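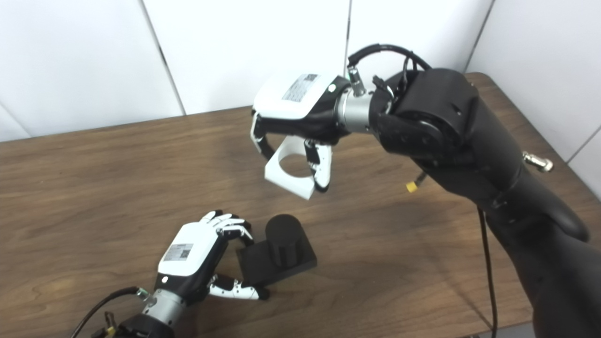

*Fig. 1. Wood-grain tabletop, medium brown with a reddish tone, against plain white panels.*

## Unit 5: Choosing a dining table

Notes by Bhupendra Kandpal, Flusville evening course in home interiors. Bring a tape measure and your own floor plan to class.

### Start with the room

Measure the room before you look at any tables. Write down the length, the width, and the position of every door, radiator and window. Then take 36 inches off each side where people need to pull out a chair and walk behind it. What is left is the largest table the room can take. If a side is against a wall and has no seats, you can ignore the clearance there.

Students often forget door swings. Draw them on the plan as quarter circles.

### Seats and sizes

Allow 24 inches of table edge per person. Armchairs need a little more. Check the distance between the legs as well as the length of the top, as two chairs have to fit between them on a long side.

| Shape | Works well in | Watch for |
|---|---|---|
| Rectangle | Long rooms | Legs at the corners |
| Round | Square rooms | Reach to the middle on large tops |
| Oval | Narrow rooms with traffic | Fewer places at the ends |
| Square | Small groups | Hard to extend neatly |

Standard height is 28 to 30 inches. Seats should be 10 to 12 inches lower than the top. Measure to the underside of the apron too, especially with armchairs.

### Base types

- **Four legs.** Stable and simple. Corner seats can be tight.
- **Pedestal.** Good legroom, but a light base under a heavy top will rock.
- **Trestle.** Good for long tables. The end seats lose some knee space.

### Wood color

Reddish and medium brown tones look warm and stand out clearly against white or pale gray walls. They can look heavy beside a red or orange floor. You don't need to match the floor exactly. Pick a table that is clearly lighter or clearly darker, and put a rug between the two if they still clash.

Look at a sample in daylight and again under your own lamps in the evening. Store lighting is no guide.

### Finish

Oil is easy to patch at home but needs renewing. Lacquer resists spills better and is harder to repair when scratched. Wax looks good and marks quickly, so keep it for tables that get light use.

### Class exercise

We will use the two floor plans from last time, the Posine apartment and the Jestex row house. For each one:

1. Mark the clearances.
2. Draw the largest rectangle and the largest circle that fit.
3. Work out the seats for both.
4. Choose a base and a wood tone, with one sentence on each choice.

The Posine plan has a column near the kitchen door. Treat it as a wall.

Reading for Unit 6: the handout on sideboards and storage, up to page 17.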